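Oltside tabletop clearing project, progress report for May
To: Mei Calloway, Achterberg program office
From: Duván Alvarado

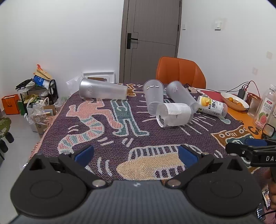 Short version first. Collection is behind, one stoppage on safety grounds, one recurring fault in the grippers that we now mostly understand. Budget is fine. Sorry this is reaching you late, the fault log took longer to sort out than I thought.

Where we are

The plan for this period was cup and bottle clearing with the hand-held grippers, two people at one table, one gripper each. Light plastic cups, drink bottles, things you'd find on a table after people leave. Cups upright, upside down, on their sides. Patterned cloth under them on purpose, since plain surfaces were making the job too easy and the Preretti people asked for clutter.

We have 226 usable episodes. Target was higher, you have the number in the work plan. Shortfall is nearly all from the stoppage plus the episodes we threw out afterward. Episodes with any doubt about finger position are out. I would rather come in low than send Preretti something they have to clean.

The fault

What we saw first: finger closes on a cup, operator lets off the trigger, one finger comes back and the other hangs. Not every time. Operator gives it a shake and it frees up. Because it freed up, it did not get written down for the first while. That's on me, the log sheet had no line for it.

What it did to the data: the position reading comes off the drive side, so the recording says both fingers open when one is still partly closed. On video you can see it, in the numbers you can't. Anything trained on those numbers learns the wrong opening width. We only found it when Preretti ran their check and asked why a "fully open" gripper was still holding a cup.

The first guess was software. Lost most of a week on that. Swapped the logging build, rolled back, swapped again, same thing. Second guess was the trigger spring, also wrong.

The cause, as far as we can tell: the screws at the pivot end work loose with use, the finger base lifts a hair and the finger binds against the body on the way back. Soft cups make it worse because operators squeeze, feel the cup give, and squeeze harder. Loosening is faster on the units that came in the second shipment. Don't know why. Have asked Zirkon (they made the bodies) for the assembly torque and whether they changed the thread locker between batches. No answer on the thread locker yet. They did send a torque value, lower than what I'd been using, so it's possible I made one or two of them worse by overtightening. Checking.

The safety stop

Separate event but same root. An operator had a finger hang, reached over with the free hand to push it back and it let go while the hand was in there. Pinched between the pads. Red mark, no broken skin, no treatment needed, back at work the same afternoon. Reported to the Oltside safety desk that day, form is in the shared folder.

I stopped all collection at 3 that afternoon, both stations. The pads are soft and the force is low but the habit was the problem. Once people learn that a nudge fixes it they nudge it every time, with whatever hand is closer. I talked to everyone on the rota and most of them had done it. Nobody had thought of it as worth mentioning.

Also came up while we were looking at this: cable runs. Power leads were going across the side of the work table to the wall, on the same side an operator stands and reaches. No incident from it. But if we are writing up hand hazards we should write up that too, so it's in the action list. Same for personal stuff and food on the tables, which had been creeping in at the edges next to the equipment. Some of the clutter is props and some isn't and it should be clear which.

What we changed

Stuck finger = stop. Put the gripper down, power off, call the lead. No pushing, no shaking. Printed and taped up at each station.

Pivot screws checked at start of shift and again after every 20 episodes. Paint mark across each screw head so you can see movement without a driver.

Log sheet now has a line for hang, even if it clears on its own.

Ten-second open/close on camera at the start of each episode so a bad return shows up in the video and can be matched to the reading.

Cables to be rerouted behind the tables, tied down. One station done, the other waiting on longer leads.

Props in a marked bin, anything not from the bin comes off the table before recording.

Results since restart

Hangs are down a lot but not gone. We've had 2 since the new checks, both on the same unit, both caught and logged properly, no hands near it. That unit is pulled. The screw check adds time and the operators don't love it, fair enough. Pace per shift is a little slower than before the stop and I expect that to stay.

I'm not calling it fixed. We have a good explanation and a workaround. The real fix is a different fastener or a locking washer and that needs Zirkon.

What I need from you

OK to move the delivery date back 3 weeks. Preretti has been told informally and didn't object, but they want it from your office.

OK to spend from the repair line on a replacement set of finger assemblies. Quote is attached seperately. If Zirkon accepts it's a batch problem we may get that back, please don't count on it.

A decision on the older episodes. Everything recorded before the log sheet changed has no hang record. We can review it by eye from the video, slow but doable, or drop it. My vote is review it. If you say drop, the total goes down and the date question gets bigger.

Still open

Zirkon on the thread locker.
Whether the position sensor can be moved to the finger itself. Asked our electronics side, they said maybe, nothing more than that so far.
Refresher for operators who were out the day of the stop. Will do it at thier next shift before they pick anything up.

Will send the updated fault log once the pulled unit has been opened up and measured. Call me if the date is a problem, easier than email this month.

Duván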